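Lerkmont Builders Board > Cells and Fixtures > Gripper drifts after warmup, kitchen table cell

dovasix_fan
Posted 17 August 2025
Gripper on our table cell closes fine first thing, then after 40 minutes it stops short. Leaves a gap, drops the small stuff. Plate and colander still ok. Re-homed it twice, same thing. Anyone?

lastley_rig
Check the finger screws first. Ours backed out every 200 cycles untill we put threadlock on.

dovasix_fan
Screws are tight, marked them with paint pen in May, marks still line up. Top view of the table:

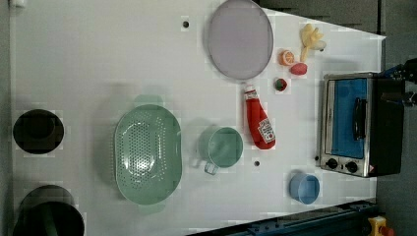 Play food by the plate, gripper over by the toaster oven

shiferaw9
Not screws then. Sounds like the motor getting warm and the current limit kicking in. Drop the hold force 10 percent, try again.

lastley_rig
Disagree. Less force and he drops the strawberry even sooner. Clean the linkage, dry lube, no grease. Grease picks up crud and gets stiff.

shiferaw9
Stiff linkage would be bad cold too. His is fine cold. Read the first post.

lastley_rig
fair. still clean it

table_nine
Is your home offset saved or only set for the session? Mine reset itself on a controller restart, took me a week to find.

dovasix_fan
Saved, checked just now. Did the linkage, was pretty dirty tbh. Force down 10 too. Yes both at once, I know. One hour in and teh gap is gone so far.

shiferaw9
Put the force back up and see. Otherwise you dont know which one it was.

dovasix_fan
Tomorrow. Cell's powered down.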